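The Paper Marblers of Ollcombe

Thoa Phan keeps her best combs in an old bread tin, and she'll tell you (at some length, over tea) which one makes the feathers and which one makes the little snail shells. She has been marbling paper for 11 years now, mostly for bookbinders, and her kitchen sink has never quite been white since.

Her friend Fermín Leiva came to it last March, after buying a box of 65 spoiled sheets at a craft fair and deciding he could do no worse. He mixes his size the night before and lets it sit — you can't hurry seaweed, he says — and he skims it with strips of newspaper.
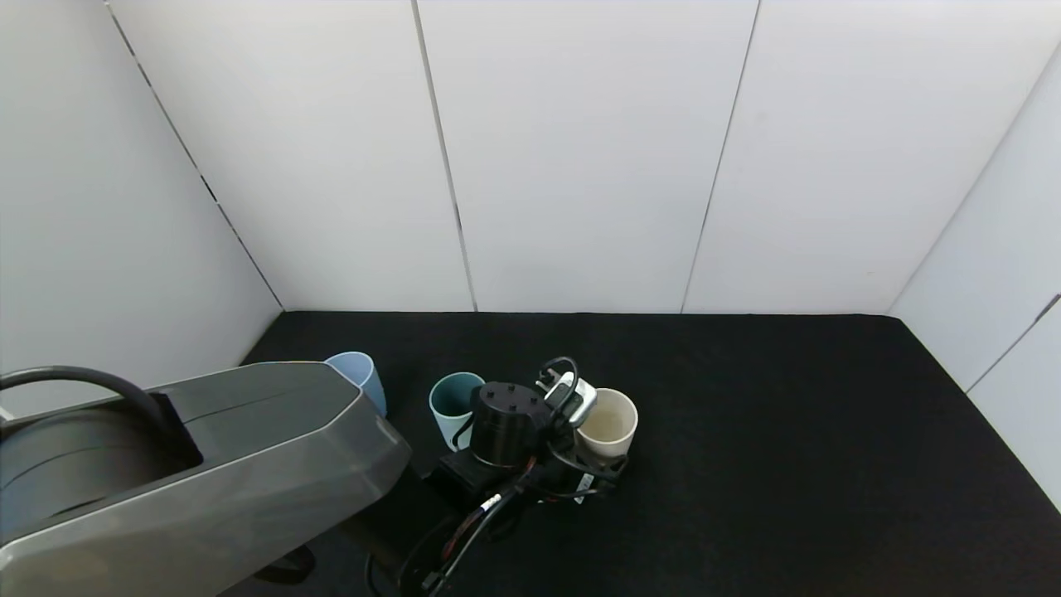

Blue is the color that gives him the most trouble, and he has 13 jars of it to prove it! Thoa thinks he adds too much gall, and they're still arguing about it.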